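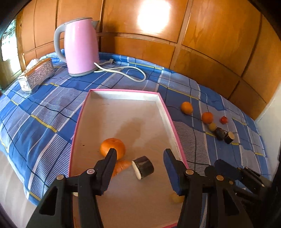

Monday, late. Quick one before I forget the lot.

Pads first. New foam inside the fingers, the blue stuff, and the glue is holding better than last time. Scuffed the mating face with sandpaper, wiped it, glued, clamped it overnight with clothes pegs. Should have done that in the first place instead of trusting the sticky back. Sticky back is rubbish. Write that on the wall.

Linkage still a bit sloppy on one side. Can feel it in the trigger before I can see it at the tips -- a dead spot right when the jaws start to close. Ngọc reckons it's the hole, I reckon it's the pin. Pulled it apart at lunch and the hole has gone egg shaped, so she wins. Reprint that bar in the tougher Plasix, flat on the bed this time, more walls. Ream it by hand. NOT the drill, you know what happened with the drill.

Bedroom is the test bench for now. Good light in the mornings, the wood panelling throws a hot spot off the window but I can live with it. Kettle still up there too, keep meaning to take it back to the kitchen. Sheet is the blue plaid. Rides up under the fingers if I come in too low and then I'm pinching cotton as well as carrot. Come in steeper. Or don't, I suppose, the arm will have to deal with bedding of its own some day.

Fruit and veg list for the shop: more mandarins, cherry tomatoes, another carrot. Mandarins are the easy ones, bit of give, nice size, they sit in the pads by themselves. Cherry tomatoes are a pain. Too small, too shiny, they squirt off sideways the second one finger touches before the other. Best way so far is to come down square over the top and close dead slow. The dark cut chunks want to roll if you take them round the side, so go for the flat ends where I can. Carrot just lies there being a carrot.

Mireille rang around four about the log files. She has been through the last batch and 13 of them are no good, timestamps jump halfway through. She thinks it's the card writing slow. I think it's my cable. Told her I'd swap the cable first, it's cheaper. She laughed at me. Total is 1405 now with the bad ones out -- more than I'd have guessed, and most of those are me with a sore thumb. She wants more placing and less picking. Fair. Anyone can pick up an orange. Putting it down in the tray beside something else without shoving the something else is where it all goes wrong, and the arm is going to be worse at it than me.
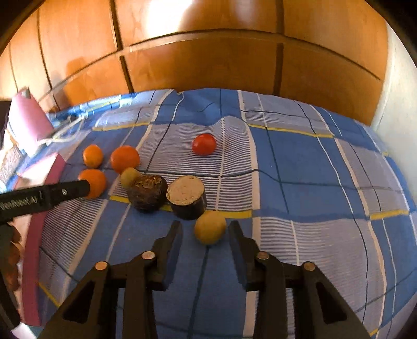 Two-handed is slower than I thought it would be. My left is hopeless. The right knows what it's doing and the left sort of wanders in from the side and leans on things. Ngọc is better at it, she has a light touch and doesn't hold her breath like I do. She says drop the elbow. Tried it. Helped a bit, then forgot and was back up round my ears in ten minutes.

Trigger spring needs to be softer. Hand cramps after half an hour. Gerau has a lighter one listed but the postage is more than the spring, so have asked at Stundutari if anyone wants to go halves on an order. Also need to book the big printer there before the weekend crowd gets on it. And pay the shelf fee!! Have been saying that since March.

Arm itself: no real progress. Base is bolted to the board in the garage and the shoulder turns when asked. Elbow is waiting on the Wendt motor, still "in transit", whatever that means when it has been in the same depot since last week. Rang them. Nice woman, no help. Wrist printed, not assembled. I'd like it to have the same fingers as the hand ones, same pads, same opening, or all this practice goes in the bin. Measured the opening on both hand ones tonight and they're 2 mm apart from each other. Bugger. Stop screw has backed out on one of them I think. Thread lock tomorow.

Things to sort, no particular order
- reprint the bar, ream it
- stop screw, thread lock, measure again WARM not straight off the shelf
- new cable, then one short run, send to Mireille, see if the time still jumps
- write down the jaw opening somewhere that isn't the back of my hand
- ask Ngọc for her trigger, hers is smoother, what did she do to it

Little argument with myself about the tray. The sides are a bit low to matter, and I keep steering in over the top anyway. Want something deeper so I'm forced to come straight down. But then the fingers block the view of whatever is at the bottom. Maybe try both. Maybe ask N. She'll say try both.

Also the softness thing. I squeeze harder when I'm tired, can hear it in the linkage, a little creak. Nothing in the log shows that, it only records how far the jaws are open. Closed on a soft mandarin and closed on a hard one look near enough the same in there. Would a strip under the pad do it? Cheap force strip, one wire down the finger. Mireille will say that's another column and who's going to fix the reader. She will be right. Putting it down anyway so it's down.

Wiped the pads with a damp cloth, carrot comes off easy, tomato doesnt. Both grippers on charge. 3 more rounds first thing while the light is good, then the garage, then ring about the motor again.

Bed. Need to clear the veg off it.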